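June 18, 2024, Nekier bench, RAM insertion

Picked the memory task back up after the May break. Switched to the Birkett leader arm for teleop because the old handheld controller was making my wrist drift on the last bit of travel, and wow, what a difference! I can feel where my own elbow is, so I stop overcorrecting (mostly).

Set up as before: tower on its side, side panel off, cooler off, stick starts in the gray fixture plate left of the case. Scaling is at 301 in the Zonddale config and I left it there. I tried 405 first and it's fun for the long move but horrible near the slot, every little twitch of my hand turns into a swing.

Things I want to remember for the next session:

- Grip the stick by the middle, chips clear of the fingertips if you can. Grabbed too near one end and it pivots as soon as it touches anything.
- Come in high over the rail, then down. I clipped the case twice going straight across.
- Turn the stick at the fixture side. Turning it over the board means I lose sight of the notch in the wrist view.
- Pause before pushing. The Rornance recorder marks segments on a still hand, and without the pause the approach and the insert get glued together in the log (had to split 2 of them by hand, tedious).

Force limit still bugs me. With it low the arm just sits on top of the slot looking polite, and with it high I get nervous about flexing the board. I'd like somebody else to drive for a session and tell me if it's the setting or just me being timid.

Target is 600 demos before we train anything. Bad ones stay in, tagged, so please don't delete them even if they're embarrassing! Mine from before lunch are very embarrassing.

Next: same slot again, then the one beside it. Also need a longer tether on the leader arm, I keep running out of cable when I lean over to look.
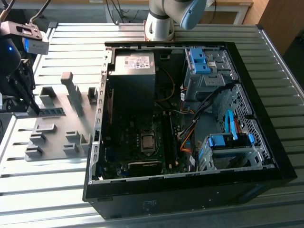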